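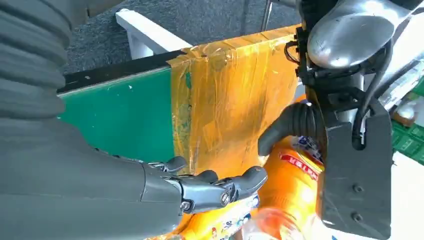 **slowquaternion** wrote:
Before you touch the planner at all, I'd want to know which frame your bottle pose lives in when it reaches the second arm. I've lost whole weekends to this. Every two-arm problem I ever blamed on planning came down to one arm working from a pose that was a little older than the other arm's, and when both are reaching for the same object a little is plenty.

**mossy_encoder** (original poster) wrote:
Good question, and thank you for jumping in so quickly! I should have put more in my first post, so let me try again, and sorry in advance for the length.

The object pose comes out of our tracker in the head camera frame, gets moved into the base frame once, and then both arms read it from the same topic. The planner is Skindarari, stock build, with the collision margins turned up a bit. The tracker publishes every 59 ms when it's happy. When it isn't happy it goes quiet, and Skindarari keeps using the last pose it heard, which I only found out in March after a very confusing afternoon.

What I'm really fighting is orientation. The bottles are lying down, and to the tracker a bottle lying down is a fat cylinder with very little to say about which end is which. The caps are clear, so depth gives us almost nothing there. So every so often the pose flips by 180 degrees between one update and the next, the planner believes it, and the wrist starts on a long, lovely, completely pointless rotation.
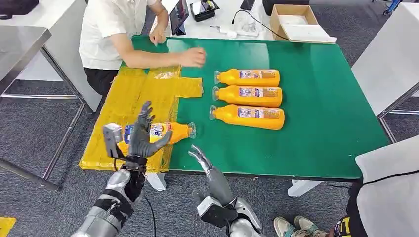

*Head view. The bottle in the left hand has its cap to the right, the ones on the table have theirs to the left.*

I've been logging which way the cap points for each pick, and out of the last 900 poses I went through by hand, 14 were flipped. That doesn't sound like much until you're the one reaching for the stop button. I'd love to hear how other people deal with this. Do you fix it in perception, or do you make the planner tougher?

**pivotpin** wrote:
Make the planner tougher. I know that's not the fashionable answer, but perception is going to lie to you sooner or later no matter how much you train it, and the arm is the thing that can hurt something. Put a gate in front of the planner. If a new pose is more than a few degrees away from the old one and nothing is touching the object, throw the new one out and wait for a second opinion. We do it this way at Alidport and it's about twenty lines of code.

**slowquaternion** wrote:
I have to disagree with pivotpin here, in a friendly way. A gate like that is fine until the first pose you get is the wrong one. Then you've locked in the flip and you're throwing away every correct reading that comes after it. I would much rather carry both answers along, cap left and cap right, with a weight on each, and let the weights move as the label comes into view. The label has red on one part and white and blue on the others, so there's plenty there to tell the two ends apart once a camera gets close enough. The wrist camera should be doing that job for you.

**pivotpin** wrote:
Fair point on the first reading, and I'll admit we got bitten by that once - we start the gate with a vote over 5 poses now. But carrying two hypotheses means the planner has to accept two goals, and last I looked Skindarari takes one. You'd be writing a wrapper.

**slowquaternion** wrote:
You would, yes. It's not a terrible wrapper! Plan to a pre-grasp that works for both answers, straight over the middle of the bottle with the palm lined up to the long axis, hold there, then decide. For a cylinder the pre-grasp is the same either way, give or take which side the thumb ends up on. That last bit is the only part where the flip matters.

**tinroof_tuner** wrote:
Can I ask a possibly silly question from the sidelines? If the grasp is nearly symmetric, why does the planner care about the flip at all? Couldn't you just tell it the bottle has a symmetry and let it pick the nearer wrist angle, then sort out cap direction when you put the thing down? I do this with plain tubes on a much smaller setup and it's been very peaceful.

**mossy_encoder** wrote:
Not silly at all, tinroof_tuner, I've been chewing on it since breakfast. For picking up, I think you're right and I've been making life hard for myself. The trouble starts with the second arm. If the left hand has the body near one end and the other arm wants to come in from the opposite side, it needs to know how much free bottle is left and whether that's the cap end. A finger on the cap is a different contact from a finger on the label, and I'd like the plan to know that before it gets there.

So here's what I'm going to try on Saturday, and please shout if it sounds wrong:

- mark the bottle as symmetric for the first grasp only
- keep both cap directions alive, like slowquaternion says, and let the wrist view settle it
- put pivotpin's gate on the second arm, where a late change would be the most trouble
- have Skindarari stop and complain when the tracker goes quiet

**pivotpin** wrote:
Sounds right to me. Do the last one first. A stale pose looks exactly like a very confident one in the logs, and your 14 might have a few of those mixed in.

**slowquaternion** wrote:
Agreed on that, for once. Check the time stamps on the 14 before you change anything else, and keep the old logs somewhere safe so you can replay them through the wrapper.

**tinroof_tuner** wrote:
Following along! If you end up sharing the wrapper I'd happily run it on my tubes.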